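Line Drying, Humidity, and the Towel Problem

I moved into the upstairs flat on Pickering in July and found out that the building has no dryer hookup. The landlord, Wayne Sedgwick, offered to run a vent through the back wall for a price I did not like, so I bought a cheap hygrometer and started keeping notes on air drying instead.

The short version: airflow matters more than temperature, at least in the range you can reasonably produce indoors. Evaporation is driven by the difference in vapor pressure between the wet surface and the air next to it. If that air doesn't move, it becomes saturated and the rate drops, even in a warm room. A box fan on its low setting cut my drying time for a cotton bath towel from 39 hours to 8. The towel came out of the same washer, on the same spin cycle, both times.

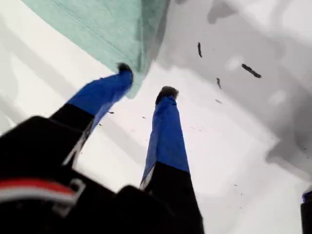

Mint green cloth, lower edge.

Fabric weight is the next variable. Manufacturers quote it in grams per square meter, and most people ignore the number. A thin cotton shirt holds little water after a decent spin and will dry on a hanger overnight almost anywhere. A heavy towel holds several times as much, and the loops slow the air near the surface. Folding it over a rod makes this worse, as the inner faces dry last. I now hang towels from one short edge with two clips.

Spin speed deserves more attention than it gets. Water removed mechanically costs very little energy compared with water removed by evaporation. My washer defaults to a medium spin on the cotton program and has to be told otherwise every single time. I wrote to the maker about this and received a form letter.

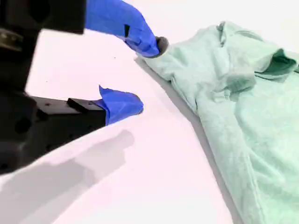
Stiffness is the usual complaint about line-dried cotton. Some of it comes from detergent residue, which a second rinse will reduce. The rest comes from the fibers drying in place without being tumbled, with a little bound water holding neighboring fibers together. Shaking the item hard before hanging helps, and so does shaking it again when it comes down. I tried vinegar in the rinse for a month and could not tell the difference by hand.

Evie Hollis wrote in after the last post to ask about dehumidifiers. I borrowed a small compressor unit and ran it with the door shut. It held the room at a reasonable humidity, but it added noise and heat, and the tank filled before morning. In winter I may reconsider. For now the fan stays on the floor, aimed slightly upward at the rack, with the window open two inches.

Next post will be on wool socks.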